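Demonstration teaching (robotics)

From an encyclopedia of workshop and household automation

Demonstration teaching, also called teaching by showing, is a family of methods in which a person gets a robot to do a task by doing it first, either by pushing the robot's arm through the motions or by steering it from a distance. The recorded motions are then used to build a program or train a model. The method is popular among people who find writing robot code slow, and among people who have never tried to fold a towel with a joystick.

The two main branches are hand guiding, in which the teacher holds the arm itself, and teleoperation, in which the teacher holds something else and the arm copies it. A third branch, in which the robot simply watches a person work, is treated in a separate article, along with its disappointments.

Hand guiding

In hand guiding, the motors are set to cancel the weight of the arm so that it can be moved with light pressure. The teacher leads the gripper to the object, closes it, leads it to the goal and opens it. Early industrial versions were used for paint spraying, where the worker's own sweep of the arm was the thing worth keeping. So was the worker's habit of pausing to scratch an ear, which had to be edited out later.

The chief drawback is that the teacher stands in the way. A camera that records the session also records a sleeve, an elbow and quite often a forehead, and a model trained on such footage may come to expect them. Pushing two arms at once is harder still, and a teacher with the usual number of hands has none left over for the gripper buttons.

Teleoperation

Teleoperation moves the teacher out of the workspace. Common controls include a 3D mouse, a pair of handheld trackers and a leader arm, a lightweight copy of the robot whose joints are read and passed along to the real one. The Garnix leader arm is widely used in teaching labs for its low price and disliked in them for its elbow joint, which loosens over a long session and has to be tightened with a coin.

Most operators begin with pick-and-place work on toy food and kitchenware. Toys are light, cheap and forgiving, and a plush one can be squeezed well past the point of good manners without harm.
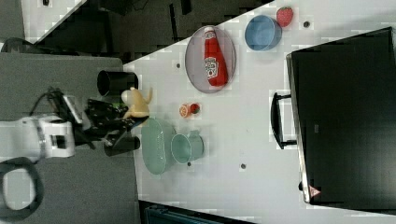
A yellow plush toy held in the gripper during tabletop work with play kitchen items.

New operators tend to approach everything from straight above, as if playing an arcade claw machine, and with about the same success. Experienced ones tilt the wrist early and slow down late. The difference shows in the recordings: in the Wotwood exercises, a training course for operators, a newcomer's first 20 attempts are thrown away by rule, which is said to spare feelings on both sides.

Setting the table

The arrangement of objects before each attempt is called the reset. It takes up a good share of any session and gets almost none of the credit. If the objects go back to the same spots every time, the robot learns the spots. If they are scattered too freely, the operator spends the afternoon fishing mugs out of corners the arm can barely reach.
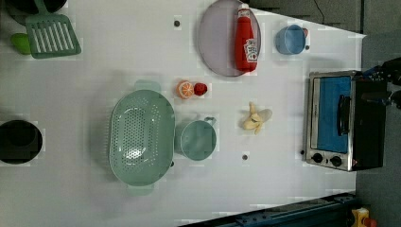

Reset practice varies from lab to lab, and arguments over it can be heated. The Núñez method calls for moving every object a little between attempts, while the older Stumov method moves only the target and leaves the rest as clutter. Both depend on objects that differ in how they must be gripped. A round plate with a ketchup bottle lying across it asks for a different approach than a colander with a handle at each end, and a peeled toy banana with its skin splayed out gives an operator several ways to be wrong. A toaster oven adds a door handle, on which many careers in teleoperation have briefly stalled.

Titilayo Ekpo, whose operator handbook is the usual reference on the subject, recommends that resets be done by someone other than the operator. Operators left to themselves, she writes, "set the table for the robot they wish they had." Her own log of 381 attempts lists 23 abandoned over bad resets and 3 abandoned over lunch.

Wrist cameras

An overhead camera gives the operator the layout of the table but is a poor judge of the last inch. For this reason many arms carry a second camera at the wrist, looking along the fingers. The view takes getting used to. Small things become enormous, straight fingers run off at slants, and the operator must learn which way is left all over again — usually by going right.
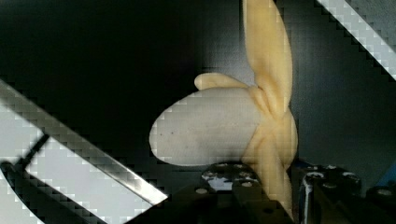

Wrist camera view of a pale, three-bladed object between the gripper fingers.

Curved and twisted shapes are where the wrist view earns its keep. Blades and folds hide one another from most angles, and a grip that looks firm from the ceiling may be resting on very little. Operators are commonly told to pause before lifting and check the close view. The pause also gets recorded, and a robot trained on the results may stop and appear to think before every lift — a trait that visitors find charming and that production managers do not.

See also: Hand guiding; Leader arm; Reset (robotics); Wrist camera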